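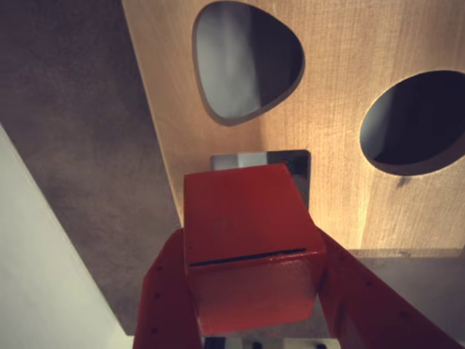
red cube, board with the cut-outs

Re: [foltbridge-parents] toy swap, January

Rosário Calado wrote:
> Do we still have the hall at 10? And is Lobo bringing
> the puzzles or do I need to ask at Brarnero again?

Yes, 10, side door. Lobo has the puzzles - two bags, mostly ages 2 to 4. Brarnero only if we run short on tables.

Door code is 2968, same as last time. Please dont post it on the Fluviven page.

Tickets - 100 printed, kids don't need one. Label your stuff with masking tape, name and phone. No plush this year, sorry, we ended up with bags of it.

Anything left at 1:30 goes to the thrift store. Cash box had $1308 after the fall one, so the hall fee is coverd.

Can someone bring an extension cord? Long one.

R., call me tonight about the coffee urn.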